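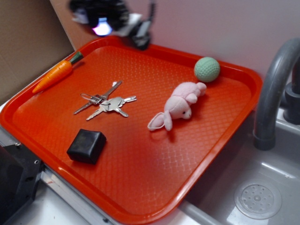 Toy carrot, keys, a black cube and a pink bunny on a tray at the play kitchen.

Play kitchen tray sort gets a second month at Studavska

March 2024

The toy kitchen corner at the Studavska family room is staying open through April. Good news for anyone whose kid has to be carried out of there at closing.

The tray sort started small. One play counter, one gray toy sink, one big orange-red tray and whatever was lying in the lost toys bin. Kids pick things off the tray, say what they are, decide where they go. Food to the pretend pantry, soft toys to the basket, keys on the hook. Balls are a sore point, more on that below.

"We had nice matching sets out before and they got ignored," said Dalal Sfeir, who runs the mornings. "Then somebody left a bunch of keys in with the carrot and suddenly there was a line."

The last morning drew 14 kids, up from 4 at the first one. Most stayed past snack. A few parents too – the coffee is free and the chairs are better than they look.

The green ball is the favorite by a mile. Textured, easy to grab, and it has already spent one night behind the radiator. Sfeir wants a second one before there is a fight over it.
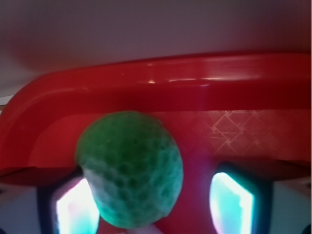
Do families need to bring their own toys?
Everything is supplied, and toys from home are best left in the coat room so they don't end up in the bin with ours.

Some changes for April. The corner opens half an hour earlier. Age limit goes up a year, after a few older brothers and sisters were stuck sitting on the bench looking miserable. Sign-up sheet moves from the front desk to the hallway board, next to the stroller parking.

Haddad, the hardware shop on the corner, is giving a box of old cut keys. They get filed and washed before they go out. Keys are for kids three and up, and a grown-up has to be sitting at the counter when they're in use. That rule was there from the start but it wasn't on the wall. It is now.

Hadi Harb built the shelf that holds the clean trays, and he'll be back to add a lower one. Seems the first was hung for adults. "I measured it against me," he said. "Dumb." New one goes in before the first April session, paint permiting.

Not everybody is sold on the mixed tray. 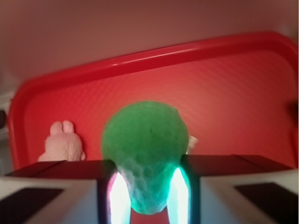
Periklis Psarras, whose twins come most weeks, would like the food kept apart from the other stuff. His two now put carrots in the toy basket at home, real ones. Sfeir said she'll try a food-only tray one morning and see how it goes over. The mixed one stays the rest of the time.

Cleanup has been the other gripe. Last month it ran late twice and the singing group was left waiting outside the door with their coats on. From April the kids put the toys away themselves, to a song, and the tray gets wiped down by whoever is on the desk. Sfeir picked the song. It is short and it will be in your head till supper.

Cost is still $2 a family, pay at the desk, cash prefered. Room holds 29 people, adults included, so come early if it's raining.

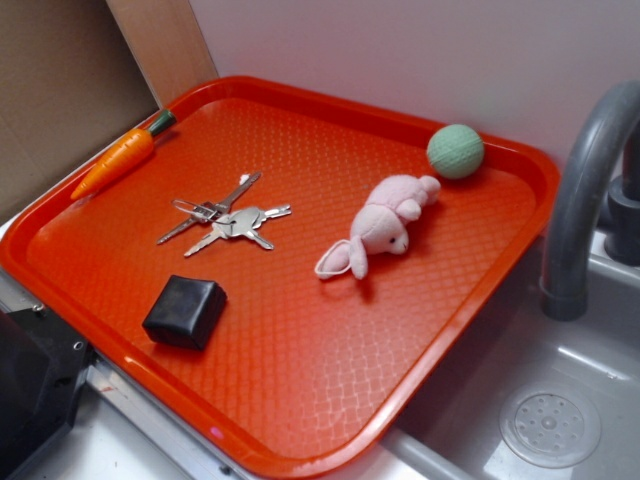
What happens if the room is full?
Names go on a waiting list at the desk, and families are let in as others leave.

Lost and found from last month is in the blue crate by the door – mittens mostly, one very small boot. Unclaimed items go at the end of April. Questions to Dalal Sfeir at the front desk, mornings only.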